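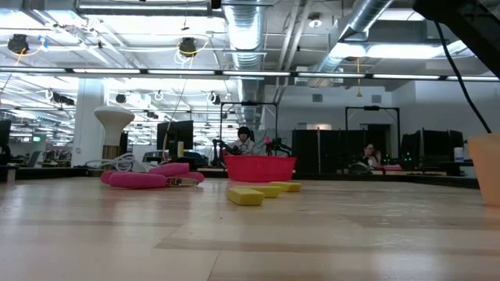
Would I stay in a rental cottage again instead of a hotel? Gladly, and for longer next time!

Four nights at Titmont are behind me and I'm writing this at the kitchen table at 7 in the morning with the window open, because checkout is at ten and I want it all down before the drive. I had my doubts when I booked. The listing was through Cirken, which I'd never used, and the cottage (it's called Miranda, there's a little sign by the gate) had only 43 reviews, and two of them grumbled about the stairs. The stairs are steep, fine. I went down them sideways the first night with my bag and after that I didn't think about them.

What I loved most was the porch. It faces the lake and gets the sun until well past dinner, and I ate out there every evening, mostly bread and tomatoes and the smoked trout from the shop in Drernell. I read two whole books! I can't remember when I last did that.

The keypad gave me trouble at first. The code in the welcome email was an old one, and I stood there in the drizzle pressing it over and over. I called the office and a very cheerful woman picked up on the second ring and had a new code texted to me before I'd even put the phone away. She called again the next morning to ask if the heat was working. It was, and the shower was wonderful, real pressure, hot right away.

Small things to remember for next time: bring my own coffee filters, the ones in the cupboard are the wrong shape. Bring slippers. The bedroom on the left is quieter. Trash goes in the bin behind the shed and the lid has to be latched (raccoons). The path around the lake is muddy past the second footbridge, so boots, and the bakery in Drernell sells out of the cheese rolls by nine.

The deposit should come back within the week. They've already sent the dates for April, and if I book a full month they take off the cleaning fee. A month! It would be 3,000 all in, and I keep doing the math on the back of the grocery receipt and liking the answer.

Still have to strip the bed and run the dishwasher. One more coffee on the porch first.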